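Fulon validator rejects garment episodes under handling rule 6
Status: closed, guideline text amended
Component: Fulon validator, handling rules
Site: Lusau
Opened: 03/05/2021

Problem

Since the update to the Melesel handling guideline, Fulon has rejected most of our garment episodes with the message "support contact outside task grip". The batch holds 3,682 episodes, all recorded with hand-held grippers on household surfaces. Rigid objects from the same operators pass. Only cloth fails.

Rule 6 as currently published reads: "The object shall be held or moved by the recording gripper only. Contact by a second hand or tool during a grip is a fault." We read this as written for cups, boxes and similar items. A shirt cannot be spread or folded by one gripper in any reasonable time, and the Melesel task list itself includes two-sided spreading.

Steps to reproduce

Load any episode tagged garment, spread or garment, fold.
Run the validator with the default rule set.
Open the fault report and go to the first flagged interval.

Expected: episode passes, or is flagged for manual review.
Result: episode is rejected and removed from the export list.

The typical flagged state is a corner of the garment between the fingers of the recording gripper, with the operator's left hand at the other end of the cloth.

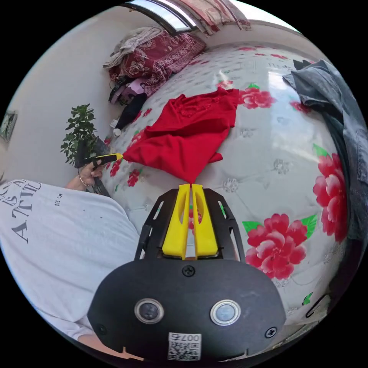
Libor Vrabec replied: Rule 6 is doing what it was written to do. We had a run of episodes last July where the free hand carried the object and the gripper followed along, and the data could not be used. Before I relax anything I need three items from you: the validator log, the operator instruction sheet, and confirmation that the left side is held before the recording gripper moves. Please do not turn the rule off locally. Files exported with a disabled rule are refused on import at Sowa and we would have to start over.

Reply from Lusau: Log and sheet attached. The rule has not been disabled. On the third item, our sheet does not say anything about order. Operators have been doing it either way. We accept that this is a gap on our side.

Findings from the log

The fault is raised when a second contact lasts longer than 100 ms while the recording gripper is closed.
The check does not read the task tag. Rigid and soft items get the same limit.
Sleeves and loose folds lying over the bedding are sometimes counted as second contacts, with no hand near them.
We went through 300 rejected episodes by hand. Around half were flagged on bedding contact alone.

The bedding matter looks like a separate defect - the contact mask is built from outlines, and a patterned cover gives it a lot of outlines. We would still like it handled in this ticket, as the message shown to the operator is the same in both cases.

Proposed wording, draft A

6.1 For rigid objects, the present text stands.
6.2 For cloth, a second hold is allowed when the task tag is spread or fold. The second hold may be made with a second tool in the other hand.
6.3 The second hold shall be at a different part of the garment from the recording gripper, and the two shall not pass over each other.
6.4 Contact between the garment and the surface it lies on is not a fault.

Under draft A the following arrangement would be allowed, with the second tool at the left end of the shirt.
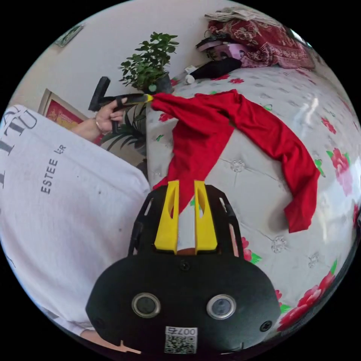

A comment on the draft, entered without a name, asked who decides what counts as cloth. Towels and scarves are clear enough, but the task list also has a padded oven mitt and a canvas bag, and under draft A two sites could tag the same bag differently and both be within the rule. The comment asked for a closed list in an annex.

Reply from Lusau: Agreed. Annex added. The mitt is listed as cloth, the bag as rigid when filled and as cloth when empty. Draft B also adds 6.5, on order: the second hold is made first and kept until the recording gripper opens.

Resolution

Draft B accepted for the Melesel guideline, with one change to 6.3 - "shall not pass over each other" now applies only while both holds are closed.
Fulon reads the task tag before applying the contact limit.
Surface contact is logged as a note and no longer raises a fault.
Episodes rejected under the old text may be resubmitted once. Those that break 6.5 stay rejected.
Lusau to reissue the operator sheet before the next session.

Open item moved to its own ticket: contact mask on patterned covers.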